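Notes for week 9, physical computing, Fjeld building (the room with the good soldering irons). I wrote these up on Sunday, May 16, 2021, with a cold, so if something reads oddly, email me and I'll fix it!

## Before you come in

Please bring your board, your USB cable and the breadboard from last time *with the circuit still on it*. I know it's tempting to pull everything apart and put it back in the little drawers, but we're building straight on top of it. If you took yours apart already, the wiring drawing is in the January folder, and you'll need to get it back together before class starts.

You also want the Clalow library installed. The version on the lab machines is fine. If you're on your own laptop, check that the serial monitor opens before you leave home (half of last week went on drivers, and I'd love not to do that again).

## What we're doing: buttons that lie

We've been treating a button as a simple thing. Press it and the pin goes low, let go and it goes high. Lovely. Then Anneli Lindqvist showed us her counter last week, and she pressed the button once and it jumped by four. Her code was right! Her wiring was right too. The button is a springy bit of metal, and when it closes it bounces a few times before it settles, and the board is quick enough to catch every bounce.

I love this topic, because it's the first time most people see that the real world is messier than the diagram. So, three things to try, in this order:

1. **See the bounce.** Load the counter sketch and print the count every time it changes. Press the button slowly, then fast, then with a sort of sideways roll of your thumb. Write down what you get each time. Swap buttons with your neighbor and do it again. The cheap square ones from the Skustesard kits are wonderfully awful.

2. **Wait it out.** After the first change, ignore the pin for 18 milliseconds, then read it again. If it's still pressed, count it. Use the clock for this and don't use `delay()`, or your LED will stutter while the button is being checked. Keep the time of the last change in a variable and compare it with the time now:

 `if (now - lastChange > 18) { ... }`

 Then play with the number. Too small and the bounces sneak back in. Too big and quick double presses disappear, and the whole thing feels like it's asleep.

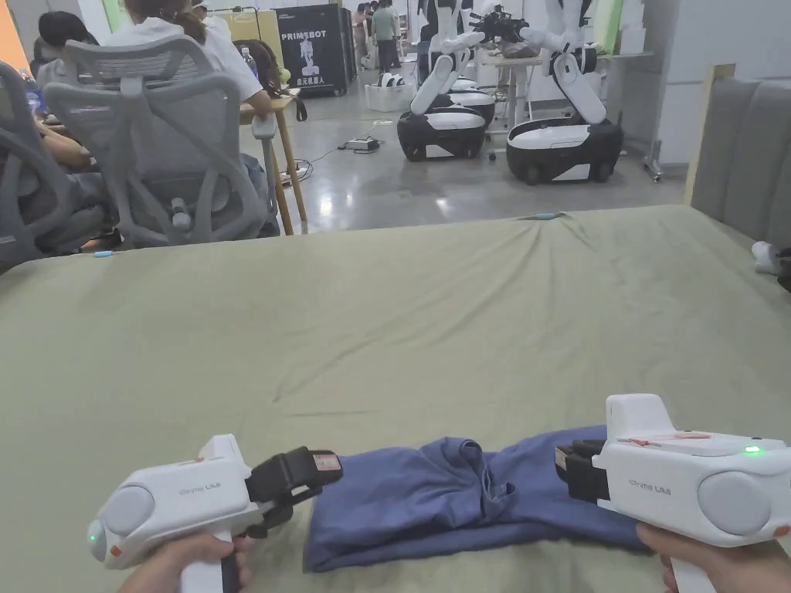
3. **Count only the press.** Your code should notice the moment the button goes from up to down, and do nothing while it's held. That means remembering the last *settled* state as well as the current one, so you need two variables, and please give them names you'll still understand next week. `a` and `b` will cause tears.

## Where people get stuck

The big one is the pull-up. If the count runs away by itself when your hand gets near the wire, the pin is floating. Set it to `INPUT_PULLUP` and remember that pressed now reads as LOW. Yes, it feels backward. I still write "LOW = pressed" in a comment at the top of every sketch.

The other one is storing the time in an `int`. It works for a little while, then goes strange, and you start blaming the button. Use `unsigned long`.

## Homework

Make a reaction game with 2 buttons and one LED. The light comes on after a random wait, and whoever presses first wins the round. Print the winner and the time in milliseconds. If somebody presses before the light, they lose the round, and you can be as rude about it in the serial monitor as you like.

Use 2947 as your random seed while you're testing, so the waits come out the same every run and you can compare notes. Take it out before you hand in.

Upload the sketch and a photo of your wiring to Rencombe. Next week is the buzzer, so bring headphones if you're sensitive to squeaky noises (I'm bringing mine).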